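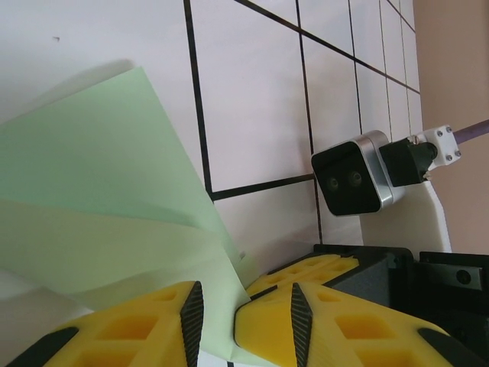 Left arm or right arm, I forgot to write down which. Pads and camera clamp, before touching anything.

Bench notes, Bronberg cell, May, 8:40

Golnar left a sticky note on my monitor: "right arm is sulking again." As fault reports go, it beats the one in the log, which reads "wrist error" 138 times and then stops, I assume from boredom.

Symptoms as I have them. The right arm homes fine, runs the pick fine, and drops off the bus when the wrist turns past a certain point on the way to the left side. Power cycle, comes back, behaves like a saint for an hour. The left arm does none of this. They were built from the same bag of parts on the same afternoon by the same person (me), so I don't get to blame the supplier.

Pads

Started with the fingers, which aren't the problem, but they were overdue and I like an easy win before coffee. The log has 3,000 closes on this set. Wiped the black pads with a damp cloth, let them dry, pressed along the edges with a thumbnail to look for lifting. One corner gave a little on the left arm. Re-glued it and clamped it with a clothespin from the kitchen. Segundo, if you are missing a clothespin, it's in the drawer with the spare fingers.

Looked into the square pockets of the yellow prints with a flashlight. No cracks that I could find. There was lint, and I picked it out with tweezers, a job I can recommend to anyone who feels their degree has gone unused.

Didn't change the finger geometry. Grażyna has a new print she wants to try with a softer lattice, and I have asked her to wait until the cell stays up long enough for a fair comparison. She was gracious. She has also already printed four.

Depth camera clamp

The camera on the purple rod had a bit of play. Two screws in the white clamp, and one of them took nearly a full turn. That explains why Celina's calibration last month drifted between lunch and the end of the shift, and why I told her it was her script. I owe Celina an apology and possibly a pastry.

Marked both screw heads with paint pen so the next loose one shows up without anyone having to grab the camera and wiggle it. Please don't grab the camera and wiggle it. Recalibrated afterward, residuals back where they belong.

Cables

Now the real thing. I put the green sheet down on the grid and jogged both arms by hand, slowly, watching the purple cables and nothing else. The left one runs around the outside of the elbow, along the forearm and over the gripper in a loop. The right does the same on its own side, only its loop above the gripper stands tall and narrow. When I rolled the wrist toward the left arm, the loop leaned, the plug took the strain, and the log got entry number 139. Very satisfying. I had been hoping it wasn't the motor.

I pulled the plug at the wrist and found a terminal backed halfway out of its shell. Pushed it home until it clicked, tugged it, it stayed. Then I gave the cable more slack along the forearm and moved the tie point 2 holes back toward the elbow. Arlindo thinks the whole run should go inside the arm. Arlindo is right, and Arlindo is welcome to take the arm apart.

While I was down there I also went through the connectors under the front rail, where both cables end up. Everything on the right-hand cluster seated. On the left the orange connector was seated too, but it carries more of the cable's weight than I'd like. Wants a strain relief. It has wanted one since the Zemham demo, when I promised to do it the following morning.

Put both arms back over the sheet to check clearances, right fingers over the fabric side, left one parked by the near corner.
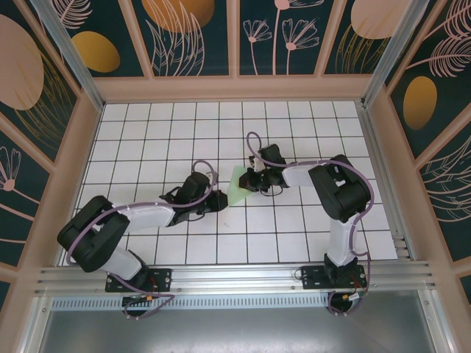
Test run, 14:10

Ran the fold routine with the new tie point, 256 cycles, no dropouts on either arm. One missed pick on the left early on, which I put down to the clothespin having been on that finger ten minutes before. Glue says one hour. I gave it what I had.

Wrist current on the right is flat through the roll now. The same plot from last week has a notch in it you could hang a coat on. Both plots are saved in the Llanos folder under "wrist," next to three other files also called "wrist," for which I accept partial responsibility.

Still open

Strain relief for the left orange connector. Printing the bracket tonight if Grażyna's lattices have released the printer.

The thin dark wire coiled at the left end of the right mounting plate. I don't remember what it goes to. Does anyone? I'm not cutting it until somebody owns up.

Order terminals for the purple cables. Drolholm had them in stock the last time I looked, minimum quantity absurd.

Golnar to run the long job overnight and leave me another sticky note either way.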